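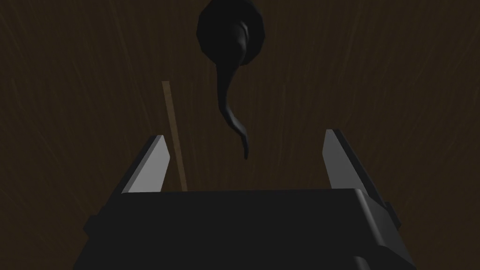

Rendu 3D : boîtier gris anthracite aux arêtes biseautées.

Brurkora annonce la Zudau, une interface audio USB-C à 12 entrées et 12 sorties destinée aux studios de petite taille et à la prise de son mobile. Le fabricant, connu jusqu'ici pour ses préamplis au format 500, n'avait encore rien commercialisé dans cette catégorie.

Les quatre préamplis micro offrent 80 dB de gain, réglable par pas de 1 dB depuis la façade ou le logiciel Romesar. Ce dernier gère aussi le routage, le mélangeur de retour et la mémorisation des configurations — il fonctionne sous macOS et Windows, la version Linux restant à l'étude. La conversion s'effectue en 24 bits jusqu'à 192 kHz. Deux sorties casque indépendantes, un port ADAT et une entrée word clock complètent la connectique.

« L'étage d'entrée reprend le schéma de notre module Soomro, avec une alimentation entièrement revue », précise Rizwan Bukhari, responsable de la conception analogique. Bram Aerts, chargé des pilotes, indique que le mode autonome sera ajouté par une mise à jour du micrologiciel.

La Zudau sera disponible en octobre au prix de 1 330 euros. Une version équipée d'une carte Dante est prévue à 1 915 euros, sans date de sortie pour le moment.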